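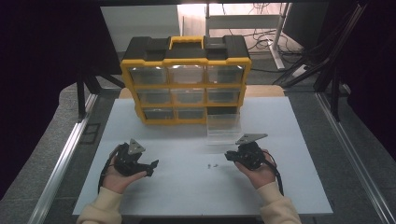 Meria 9-Drawer Parts Organizer

A carry case and a small drawer cabinet in one, for screws, fuses, fishing tackle, beads or sewing notions. The Meria stands upright on a bench or shelf and goes with you when the job is somewhere else. Yellow frame, black top, clear drawers.

Item no. 115
Usually ships in two working days

What it holds

The nine drawers are all the same size. Each one takes a standard box of wood screws tipped in loose, with room left to get your fingers in. Long items such as drill bits over 11 cm should go in the top section, which has its own compartments under the lid and is also the better place for small hand tools.

The drawers are clear so you can see what is in them without labels. If you do want labels, use the removable paper kind. Vinyl stickers leave glue on the plastic and are slow to get off.

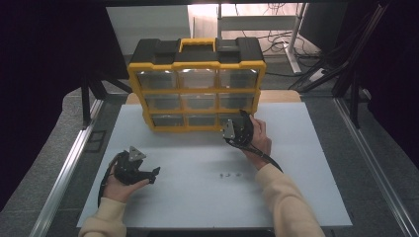 Meria organizer, nine clear drawers in three rows.

Setting it up

The case comes assembled. Put it on a flat surface and load the bottom row first with the heaviest stock - nails, bolts, lead weights. Light things like washers and O-rings go at the top. A case loaded the other way will stand, but it feels top-heavy when you pick it up.

Drawers pull straight out and can be carried to wherever you are working. To put one back, set the rear edge on the rail, keep it level and push until the front is even with its neighbors. Do not force it. If a drawer stops halfway there is nearly always a screw or a scrap of packaging behind it.

Carrying

Use the center handle and keep the case upright. Close the lid and check both latches before lifting. We do not recommend carrying it flat or on its side with small parts inside, as light items can move over the drawer backs and mix.

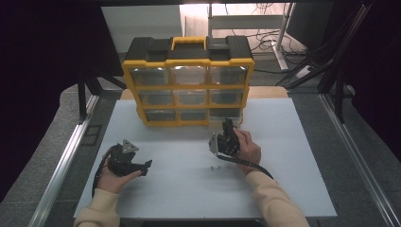

For storage in a van, stand it against a side wall and run a strap around the middle. The strap should be snug but should not bow the frame. Customers who keep it in an unheated garage should let the plastic warm up indoors before pulling hard on a full drawer in January.

Cleaning

Wipe with a damp cloth and a little dish soap. Drawers can be washed by hand in warm water and dried before they go back in. No dishwasher, no solvents. Acetone will cloud the clear plastic permanently. 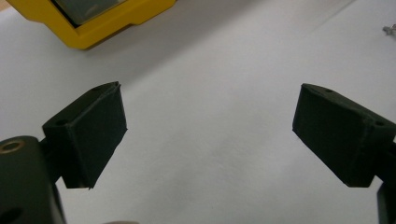

Spares and related items

Single replacement drawer, clear
Pack of 34 drawer dividers, cut to fit
Replacement latch, black, left or right
Orar wall bracket - takes one case, screws not included
Primus shelf liner, fits under the case to stop it sliding

Drawers from the older Hong cabinet are slightly narrower and will not stay on the rails. Please check the name on the underside before ordering spares.

Returns

Unused cases can be returned within 34 days in the original carton. Spares are exchanged only if faulty. Orders placed before noon on Wednesday go out with that week's freight delivery.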